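Wearing it all day: notes for the talk on hats, straps and heads
Vestora hall, 18 August 2019
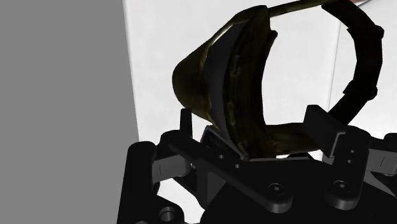
Opening

Good afternoon. Say who I am and that I have fitted hats and headwear for a living for 17 years. Slides will be shared afterwards, so no need to write things down.

The talk is about fit. Most complaints that come back to a shop are put down as "too small" or "too big", and most of them are neither. The size is right and the shape is wrong. Pause here and let people look at the hats on the front table.

Head shape

Ask the room to put one hand flat on the forehead and one on the back of the head, then move both hands to the sides. Some people will feel a long head and some a round one. A tape measure gives the same number for both.

A long head in a round hat gets pressure front and back and gaps over the ears. A round head in a long hat gets the opposite, and those are the customers who say they have a headache by lunch.

Pass round the two wooden blocks from the Floter workshop. Same size stamped on both. Ask people to hold them upside down and compare.

Measuring

Tape goes above the eyebrows, above the ears and over the widest part at the back. Keep it level. Do it twice. If the two numbers differ, do it again.

Hair matters more than people think. Measure with the hair as it will be worn. I had an order of 400 sun hats for the Rathore garden festival in January, planned from a staff list where everyone had been measured with their hair down. They worked with it tied up. We put foam tape in a great many of those hats.

Sweatbands

The band is the only part that touches the wearer all day, and it is often the part chosen last.

Leather: lasts longest, shapes itself to the head, slow to dry. Needs wiping down.
Cotton: soft from the first day, cheap to replace, marks quickly.
Towelling: good for outdoor work, bulky, can take a hat down by a size.

Show the cut-open band. Point out the join - it should sit at the centre back. If it has been sewn in at the side, the wearer will feel it over the temple.

Straps and adjusters

A strap should hold a hat in the wind and do nothing the rest of the time. If it is doing the job of the band, the hat does not fit.

Chin straps: two fingers should slide under when the mouth is closed. Then ask the person to talk and to look up.

Back adjusters: set them with the hat on, not in the hand. Start loose and tighten one step at a time. Leave it a few minutes before the last step.

Mention the Endetti trial. They gave 13 market traders the same cap with 2 kinds of adjuster and asked them to swap halfway through the season. The traders mostly chose whichever one they could work with gloves on. Comfort came second.

Questions I usually get

Can a felt hat be stretched? A little, with steam and patience. Go slowly and stop early.

Can it be made smaller? Easier. Foam or cork strip behind the band, starting at the back.

Should children's hats be bought with room to grow? Some room, yes, but a brim that drops over the eyes will not be worn.

Close

Thank the Vestora staff for the hall and the tea. Fitting table is open until the hall shuts. Collect both blocks before anyone leaves.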